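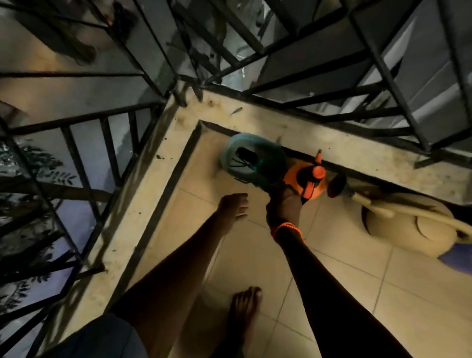

November, 14:00 – Mistby balcony clips, hand/tool segmentation

Ran the Fludura tracker on the plant-watering set, 800-frame chunks, Jikero config unchanged. Right hand on the orange sprayer handle is labeled as contact, correct. Left hand hangs open just below the teal basin and also gets a contact label, wrong. Mask overlap in 2D is doing all the work. Need the depth term back in.

Grille bars beyond the ledge break the plane fit: the ground several levels down gets merged with the tiles. Clipped the depth range in Xaba before fitting, floor and ledge now separate.

Watering can on its side still comes out as two instances, spout and body. Raised the merge threshold, no change.

To do:
– rerun from frame 499 with depth term on
– add bare foot to the ignore classes
– check whether the bracelet splits the arm mask at the wrist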